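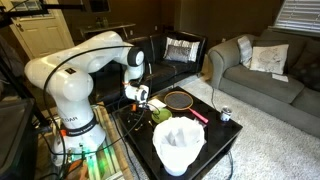

Fitting out the living room: a talk with the person who furnishes the Fontes flats

The furnished flats at Fontes, on the north side of Zellemham, are let by the month, mostly to people who have moved for work and arrive with two suitcases. One person chooses everything that goes into them, from the sofas to the waste bins. She has done the job for six years and asked to be called the fitter, the title on her payslip.

We met in her office on the ground floor, where she keeps the catalogues and a shelf of returned lamps.

I asked first about the black coffee table, the square one with the shiny top. "I bought 30 of those in one go," she said. "Tenants like them in the photos. They look smart and they go with any sofa." Her own view is more mixed. A glossy black top shows dust by the afternoon, and it reflects the window, the ceiling light and whatever is put on it. She tells the cleaners to use a barely damp cloth and then a dry one. Spray polish leaves streaks, and people then rub at the streaks and make fine scratches.

She likes a square table set at an angle. "If you line it up with the sofa you get a corridor on each side. Turn it and people walk round the corners without thinking." Tenants usually straighten it within a week, and she leaves them to it.

The waste bin was the subject she had most to say about. Fontes uses white bins in the living rooms, with white liners. "The liner has to go over the rim. If it's tucked inside, it slides down the first time someone drops in a teabag." She doesn't mind if the folded edge looks crumpled. A liner pulled tight looks better on the day but tends to split when it is lifted out.

Bins went on the complaints list more often than anything else in her first year. There were 84 complaints across the building, and a good share were about bins that were too small, in the wrong room or missing. The old ones came from Venorwood and held very little. She replaced them that September, one flat at a time, and kept the old ones for bathrooms.

Where does a living room bin belong? "By the end of the sofa, on the floor, on the side away from the door," she said. 

We talked about money for a while. The allowance for a living room is 441 pounds, not counting the sofa, and it has to cover the table, the bin, a lamp, a rug and curtains. She spends most on the rug. The curtains come from Fetesia, which will hem them to length – a service she says saves her several evenings a month. She spends least on the lamp, as lamps get knocked over and replaced.

I asked what she would change if the allowance went up. She thought about it and said lighter tables, in oak or something close to it, with a matt finish. "I'd keep the shape. The shape is fine." She would also buy a second bin for each flat, for paper, as the recycling room is at the far end of the car park and people won't carry one envelope down there.

Flat 51 was due to be let the following morning, and she still had its curtains to hang. She took the stepladder and a box of hooks up with her in the lift.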